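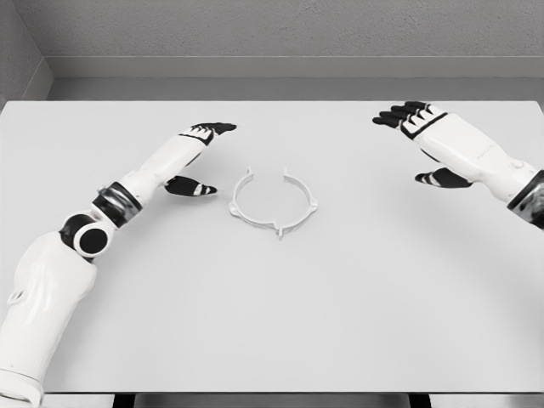 How to object to a market relocation notice

Quick guide, written in between other things. Covers council notices telling stallholders to move to a new site. Based on what we did at Camulside when they wanted everyone over at Tristby.

1. Find the date on the notice

The date printed at the top. The envelope date doesn't count. Ours said 4/14/19 and the clock ran from there. If you share a pitch, check both names got one. Dagmar Krajčí's was sent to an old address and she lost a week over it.

Keep the envelope anyway.

2. Get your papers together

- licence or pitch agreement, every page
- rent reciepts, last 12 months if you have them
- any letter or text from the markets office
- photos of your pitch with the number showing

No receipts? Bank statements will do. Paid cash and got nothing back, write down dates and amounts as best you can and sign it.

3. Ask for the report

Email democratic services, not the markets office. Ask for the report that went to councillors and the plan of the new site. Put the notice reference in the subject line. Ours ran to 63 pages and the pitch plan was near the end. 117 pitches at the old site. Count them on the new plan. Measure them too, a smaller pitch is a proper ground for objecting.

4. Write the objection

One side of A4. Start with name, pitch number, notice reference, then "I object to the relocation on the following grounds". Then the grounds, numbered.

Things that got an answer from ours:

- no bus after 5pm
- no water point for food stalls
- deliveries through a residential street
- rent going up with the move

Things that got nowhere: the new place is ugly, the councillor is rude, we've always been here. All true maybe. Leave them out.

Own words please. Ľubomír Holub handed round a template and the office logged the whole lot as a single objection.

5. Petition as well

Seperate from your letter. Full name, postcode, signature, and the wording of the petition at the top of every sheet or they can throw that sheet out. We handed in 2092 names. Check your council's threshold for a debate, it's on their website under petitions.

6. Send it and get proof

Email plus paper copy. At the front desk ask for a stamp on your own copy. If they won't stamp it, get the name of whoever took it and the time.

7. Speak at the meeting

Register by noon the day before. You get 3 minutes, they do cut you off. Anežka Hubáček read hers out at home with a kitchen timer first and dropped two paragraphs. Bring copies for the clerk.

If you still get told to move

Ask in writing for the reasons and for the complaints procedure. Don't stop paying rent. Don't sign the new agreement the same day they hand it to you, take it to an advice centre first. Deadlines for going to court are short so ring them that week.

Forms are at the Bilis café counter, ask for Romana Vávra.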